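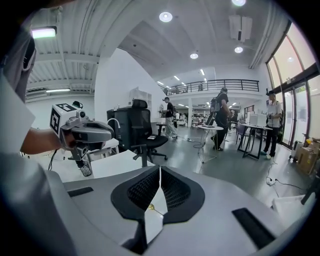 Davina Lennox confirms return to Claltley for final series

2023-10-18

Davina Lennox has confirmed that she will return to the period drama Claltley for its final series, ending a contractual dispute that had left the lead role in doubt since March. The actress signed terms covering all the remaining episodes, according to a statement issued by the production company, Cairns.

Lennox, who has played the magistrate's widow Agnes Grastley since the first episode, had been working without a signed agreement for the last part of the previous series. The statement said the outstanding points concerned the length of the working day, the notice period for schedule changes and the order in which location and studio scenes are filmed. Pay was settled separately and was not disclosed.

Under the new terms, Lennox's studio days will be limited to 10 hours, including time spent in hair and make-up. Schedule changes affecting her scenes must be notified 42 hours ahead, except where weather prevents filming on location. The producers may still call her at shorter notice for voice recording, which does not require costume.

Magnus Ogilvie, who produces the series for Cairns, said the changes would add two weeks to the shooting period. "The scripts stay as they are," he said. "What moves is the order. Scenes with the full court costume will be grouped together, and the exteriors at Ladville will be completed before the studio block begins."

The court costume was among the matters raised in the talks. Lennox told reporters that the headdress worn by her character in the assembly scenes had been altered twice during the last series and remained difficult to wear for long takes.
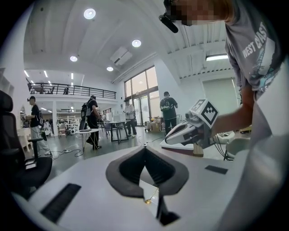 The headdress is built on a rigid band with its weight carried forward of the hairline, and Lennox said she had asked for a counterweight at the back. In the first two series it was fixed only at the temples, so that each time she looked down at a letter or a ledger the band slipped towards her eyebrows. She said the difficulty was familiar to anyone who has leaned over a task with something projecting at the front of the head, like the person bending in at the upper right with the black headset device. The replacement has a wider strap and a lighter front section, and will be tested in a camera rehearsal before costume fittings are completed.

Ogilvie said the shape of the headdress would look the same on screen. Close-ups from the earlier series have been used as reference so that the new piece matches in profile. The pearls along the lower edge are being kept, and the veil will be attached with clips in place of stitching, which allows it to be removed between set-ups.

Lennox had said in an earlier interview that she was prepared to leave the role if no agreement was reached. Asked about that remark, she said it had been accurate at the time. "I was asked a direct question and I answered it," she said. "I did not have a contract. It would have been wrong to say that I was coming back." She denied that there had been any disagreement with other members of the cast.

She also declined to discuss reports linking her to a stage production next year. Her agreement with Cairns allows her to take theatre work once principal photography has ended, provided that she remains available for 40 days of additional recording and publicity.

The final series picks up after the fire at the Grastley estate, with the widow's claim to the property still before the court. Ogilvie confirmed that the inheritance plot would be resolved and that no spin-off was in preparation. He said an alternative outline had been written in which the character of Agnes did not appear — it was set aside once the agreement was signed and will not be published.

Filming begins at Ladville, where the exterior of the courthouse has been rebuilt to a slightly larger plan. A public call for supporting artists drew 293 applications, and those selected will be contacted by the casting office. Transmission dates have not been announced.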